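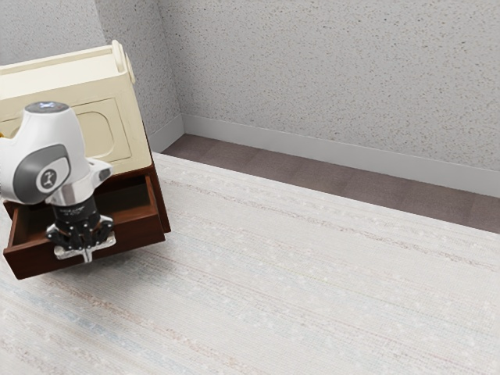 1. What the project was

The task for our group was to get a simulated robot arm to close a drawer that had been left open. It was one of the set projects in the second half of the Robot Programming module at Urmont. The other groups had stacking or pouring. Everything was done in simulation, so no hardware was used and all the results below are for the simulated arm only.

The drawer is in the dark wood base of a cabinet with a cream upper part. Every run starts with the drawer pulled out and empty. A run counts as a success if the drawer is fully shut when the time limit is reached and the arm is no longer touching it. The second condition was added by our supervisor after the first week and it made the task harder than we had planned for.

2. Who did what

There were four of us. Ayantu Tesfamariam wrote the motion code and kept the run logs. The rest of us shared the scene set-up, the scoring script and the writing. We met in the lab on Tuesday afternoons and worked from home the rest of the time. The shared code folder is called Horness, after the street three of us live on, and the names of the two controllers come from the same sort of place. Prusach was the first one and Tilahun was the second.

3. First controller (Prusach)

Prusach was a fixed list of positions. The arm moved to a point in front of the drawer, lowered the gripper with its fingers pointing down, then pushed in a straight line towards the cabinet. We chose to push with the fingers because it meant we did not have to grasp anything, and the front of the drawer is a thick flat slab which gives a good area to push on.

It worked when the cabinet was exactly where we had put it. When we moved the cabinet a little or turned it, the arm carried on pushing along the old line. Sometimes the fingers slid along the front of the drawer and came off the side. In other runs they came down too far back, over the inside of the drawer, and the push pressed on the wrong face or did nothing useful.

We also had the approach height wrong for a long time. If the fingers were too high they passed over the rim. If they were too low the gripper came close to the rug. In the end we set the height so that the fingertips hang slightly below the front rim before the push starts.

4. Second controller (Tilahun)

Tilahun reads the position and angle of the drawer from the simulator at the start of the run and works out the push line from that. It also checks where the drawer is during the push. If the drawer has stopped moving but is not shut, the arm backs off, lines up again and has another try. We allowed 2 extra tries per run.

We know that reading the position straight from the simulator is a shortcut. A real arm would need to find the drawer with a camera. We talked about doing this and decided there was not enough time left -- the scoring script had already taken longer than it should have.

5. Testing

We ran 800 trials with Tilahun, split evenly over four cabinet positions. Each run had a limit of 90 seconds. We did not run Prusach on the full set as it was already failing on the first moved position.

Most of the failures fell into two types. In the first, the drawer was shut but the arm was still resting against it when the time ran out. In the second, the push was too far over to one side and the drawer stuck part of the way in. The second type happened mainly when the cabinet was turned, and the extra tries did not always help, as the arm tended to line up in nearly the same place again.

We found 7 runs where the script had marked a success but the drawer was not fully shut. The cause was a tolerance set too loosely. We tightened it and scored the whole set again from the logs.

6. Problems we had

The simulator updated itself in the third week and changed the default friction. Our older logs could not be compared with the new ones, so we threw them away and started again. After that we kept a fixed version on all four laptops.

We also lost most of one session because two people had edited the same position file. From then on only one person changed it at a time.

7. What is left to do

The push point should move towards the middle of the drawer front on a second try, and the back-off at the end should be faster. Both are small changes in the motion code. Ayantu has started on the first one and it will go into Horness before the demonstration in June.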